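Computer Hardware Basics
Notes for Unit 3: Memory, Caches and Why Programs Wait

These notes cover the reading for February. Bring them to the lab session, along with your answers to the problems at the end of Unit 2.

A processor does its work on values held in registers. There are very few registers, so nearly everything a program uses has to live somewhere else and be brought in when it is needed. Where it lives decides how long the processor waits. 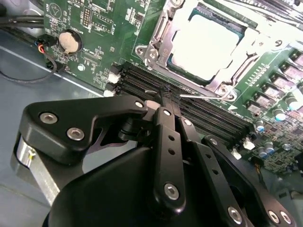

Kaede Ogura

The memory hierarchy is usually drawn as a pyramid. Registers are at the top, then the caches, then main memory, then the disk. Going down, each level holds more and costs less per byte, and each level is slower than the one above it. The drawing is fine as a reminder, but it hides the sizes of the steps. The step from cache to main memory is large. The step from main memory to a spinning disk is far larger, and a program that crosses it often will feel broken to the person using it.

Two terms to know. Latency is the time from asking for a value to getting it. Bandwidth is how much data can be moved per second once it is moving. A wide road with a long drive still takes a long time for the first car. Students mix these up on every problem set, so write down which one a question asks for before you start.

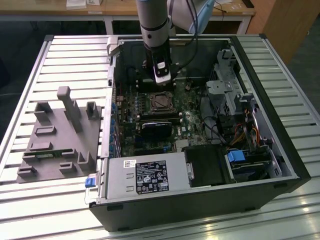 Caches work because programs repeat themselves. If a value was used a moment ago, it will probably be used again soon (temporal locality). If a value was used, its neighbors in memory will probably be used too (spatial locality). Distance on the board matters as well. The cache is on the processor itself, so it sits right at the socket, the square spot inside a metal retention frame near the middle of the motherboard. Main memory is on separate modules, and every request has to leave the chip to reach them.

Data moves between memory and cache in blocks called lines. Asking for one byte brings in the whole line. This is why walking through an array in order is cheap: most of the values are already there when you get to them. Jumping around in the same array can use a new line for every value and throw most of it away.
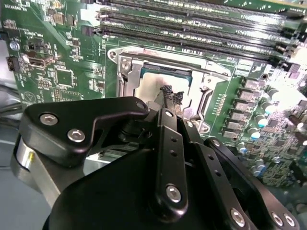
When the line is in the cache, we call it a hit. When it is not, we call it a miss. The hit rate is hits divided by total accesses.

Worked problem. A program makes 1,000 accesses and 37 of them miss. There are 963 hits, so the hit rate is 0.963 and the miss rate is 0.037. Suppose a hit costs 3 cycles and a miss costs 100 cycles more than a hit. The average access time is

3 + (0.037 x 100) = 6.7 cycles

Notice that a small miss rate has more than doubled the average. Wouter Bosman's Unit 4 notes use the same formula with two levels of cache. Learn it here first. 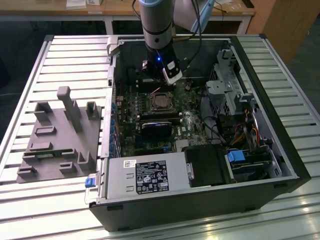
A full cache has to drop a line before it can take a new one. The common rule is least recently used: drop the line that has gone longest without an access. True LRU takes a lot of bookkeeping, so real designs often use something close to it.

Writes need a rule too. A write-through cache sends every write on to memory at once. A write-back cache marks the line as dirty and copies it out only when the line is dropped. Write-back causes less traffic, but memory can be out of date in the meantime.

Problems

1. A program makes 2,608 accesses with a hit rate of 0.75. How many accesses miss?

2. Using the costs from the worked problem, find the average access time for the program in problem 1.

3. Two loops add up the same square table of numbers. One goes by row and the other by column. The table is stored by row. Explain which loop has more misses and what would change if the whole table fit in the cache.

Show your work for 1 and 2. A short paragraph is enough for 3.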